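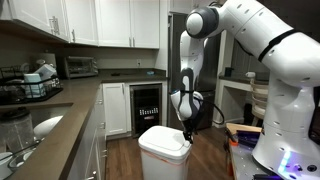 Kitchen Trash Cans and Liners: Frequently Asked Questions

Last updated November 21, 2023

These answers cover the lidded plastic cans in the Kidero range and the Zuvow liners sold for them. Most also apply to any freestanding kitchen can with a removable lid.

CHOOSING A SIZE

What capacity do I need for a household kitchen?

The Kidero is sold in two kitchen capacities, 13 gallons and 40 liters. The second holds a little less than the first. Either is suitable for a household that empties the can every few days. If you cook daily and have no separate container for food scraps, choose the 13 gallon version.

Are the two capacities interchangeable for liners?

A 13 gallon liner fits both bodies. On the 40 liter body there is more surplus film at the rim, and it should be folded down evenly on the outside. A liner made for the 40 liter body can be stretched over the larger one but will often pull off the rim once it carries weight. We do not recommend it.

How do I measure a can I already own?

Measure the outside circumference at the rim with a tape or a piece of string, and the inside height from the floor of the can to the rim. Half of the circumference is the minimum flat width of the liner. For length, take the inside height, add half the width of the base, and add a further 4 inches for the fold. Liner dimensions are printed on the carton as flat width by length.

PLACEMENT

Where should the can stand?

Close to the sink and the main preparation area, but outside the swing of any cabinet, dishwasher or refrigerator door. Open every door fully before deciding. In a narrow kitchen the end of a counter run is usually the best position.

How much clearance does the lid need?

The Kidero lid lifts off or tilts back. To tilt it without contact, leave at least 2 inches between the back of the can and the wall or cabinet face. A can kept under a counter has to be pulled out before the lid will open fully.

Can it stand next to an oven or a radiator?

No. The body and lid are plastic and will warp with sustained heat. Keep the can away from range fronts, radiators and floor vents. Small appliances on the countertop are not normally a problem provided that their exhaust is not directed down at the lid.

Will it mark a wood floor?

The base is smooth and does not mark sealed wood in normal use. Grit trapped under it will. Lift the can to move it, and wipe the floor beneath it when you change the liner. On oiled or waxed wood, use a mat. Moisture left under a flat plastic base dries slowly and can leave a pale ring - this is the most common floor complaint we receive, and it applies to any can of this shape.

LINERS

How do I fit a liner so that it stays in place?

Remove the lid. Open the liner completely and push it down until it touches the floor of the can. Trapped air will hold it up, so run a hand around the inside wall to release it. Fold the top edge over the rim by 3 to 4 inches all the way around, then replace the lid.

A band of the liner shows below the lid. Is it fitted wrong?

No. The fold sits outside the rim and the lid covers only part of it, so a thin strip of liner or drawstring is normally visible. To reduce it, make a shorter fold. Less than 2 inches tends to slip, so a completely hidden edge is not practical without a separate retaining ring.

Why does the liner drop into the can?

In most cases the liner is too wide for the rim. Gather the surplus on one side, twist it and tie a small knot against the outside of the body. If the liner fits at the rim and still drops, it is too short, or air was left beneath it when it was fitted.

How many liners are in a carton?

Zuvow drawstring liners are packed 49 to a carton, on one roll.

Why is the bag difficult to pull out when full?

Suction. As the bag rises, no air can enter below it. Tip the can slightly, press one side of the bag inward to open a channel, and lift slowly. Overfilling makes this worse. Change the liner when the contents are a hand's width below the rim.

CLEANING AND ODOR

How often should the can be washed?

Wipe the lid weekly and wash the inside monthly, or immediately after a leak. Use warm water and dish soap. Rinse, then dry fully before fitting a new liner.

What should I not use?

Scouring powder, steel wool and solvent cleaners. Scratches in the plastic hold residue and odor. Diluted bleach may be used on the inside of the body, with a full rinse afterward. Never combine it with vinegar or with ammonia products.

The can smells after washing. What next?

Check the underside of the lid first, particularly the inner lip, where residue collects and is easily missed. If the lid is clean, spread a paste of baking soda and water over the floor of the can, leave it overnight and rinse. Air the can outdoors if possible, with the lid off.

How do I keep fluid from collecting under the liner?

Drain food waste in the sink before it goes in the can, and empty bottles and cups before discarding them. A folded sheet of newspaper under the liner will absorb minor leaks. Replace it with each liner change.

White plastic has yellowed. Can it be restored?

Surface staining from food or smoke usually comes off with a baking soda paste. Yellowing caused by sunlight is a change in the material and is permanent.

PARTS AND RETURNS

Can I buy a lid separately?

Yes. Lids are stocked by Ongart in both sizes. Lids made before September 2021 have a shallower lip and do not seat on current bodies. Check the molded date mark inside the lid before ordering.

Where do I send a damaged can?

Returns are handled at the Larport warehouse. Request a return label first, and send the body and lid together even if only one is damaged. Cans must be empty, clean and dry - used cans that arrive unwashed are not inspected and the claim is closed.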